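20/07/2023

In January I made a promise to myself that I will write by hand every day. Now it is summer and I have filled one notebook completely and 64 pages of the second one. I missed some days, mostly when my sister Tove was visiting, but I am more or less satisfied.

The idea came from my English teacher, Bushra Farooqui. She told our evening class that we type too fast and therefore we don't notice our mistakes. I was a little offended, because I am typing for my work all the day and I thought I was quite good at it. But she was right. When I write with a pen, I have time to ask myself if it should be "in" or "on", and very often I choose the other one than I would have typed.

## What I write

In the beginning I wrote only about the weather and the food. This became boring after two weeks, also for me. Then I started to write letters which I don't send. One was to the bus company, one to my old landlord in Filtovard, and a long one to my uncle Oddur, who taught me to fish and never once let me hold the good rod. That letter I have sent in the end. He answered with a postcard with four words on it, and two of them were his name.

Now I copy recipes also. My grandmother had a brown box with 254 recipe cards, and many of them are so faded that in a few years we will not be able to read them. I have done 69 until now. Her handwriting leans strongly to the right and she writes "butter" without saying how much butter. I leave this as it is.

## Paper and pens

The paper is more important than I expected. My first notebook was a cheap one, and the ink came through to the other side, so I could use only half of it. The second is from Kragh, with 300 pages and a cover that stays open on the table. Hrefna from the class uses loose sheets and puts them in a folder, but I know myself and I would lose them.

About pens I have no strong opinion. I like a simple ballpoint with blue ink, not too thick in the hand. I learned to buy the refills and keep the barrel, which costs less and makes less garbage. You should only check the length before you buy, because a refill which is a little too long will not let you close the pen.

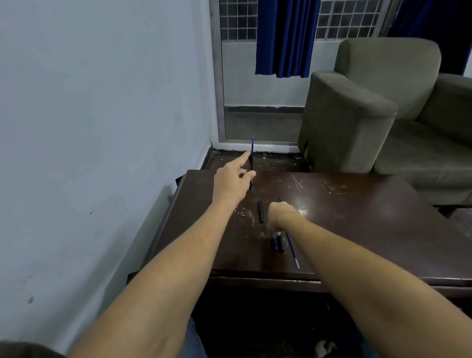

## The hand gets tired

After half a page my hand was hurting, and I wondered how we did this in school for hours. Stavros, who sits next to me in the class, said that I press too hard. He was looking at the back side of my page and he could feel every letter with his finger. So I tried to hold the pen more loosely and to move the whole arm a little. It looked ugly for a week, but now I can write two pages before I need a break.

My plan for the autumn is to finish the recipe cards up to the cakes, and to write one letter every month to somebody who will really receive it. Tove has asked to be the first. She also asked that I write more clearly than in her birthday card.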